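Arura-users mailing list
Subject: Re: Gripper offset after swapping the wrist camera mount
From: Edeltraud Teuber

Edeltraud Teuber wrote:
> I changed the mount in our Skelladmont setup and now the
> fingers come down in the wrong place over the cup. Do I
> redo the whole arm, or only the tool offset? Job 218, if
> anyone wants the log.

Dear Jörg and all,

Thank you so much for the kind replies (and so quickly!). I left the arm's base where it was on the rug, loaded the kitchen counter again and began with the plain approach over the cup.

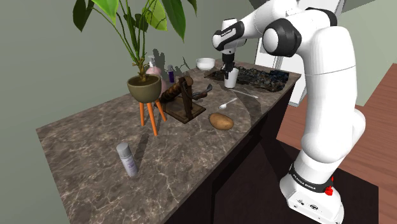

Approach pose, simulated cell, cup by the dark tray

After that I typed in the new tool offset, eight millimeters along the finger axis, and ran the grasp check from the other viewpoint, the one that looks toward the sofa.

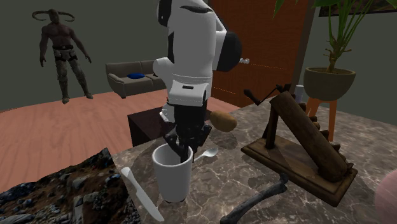

Edeltraud Teuber
Cell setup, Oltelholm

I do like to see the fingers down inside the cup before I trust any numbers. Please save your old offset file first, dear people, I lost mine in February! Last comes the wrist view, with the cup on its side and the gripper open, and that is the one I use for checking the camera mount.

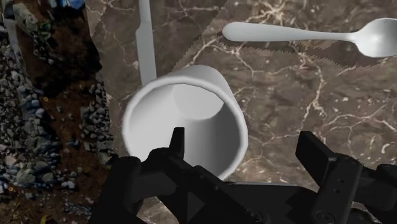

Still to do
Rerun job 354 with the new file, then send Ratanaporn the log.

Warmly,
Edeltraud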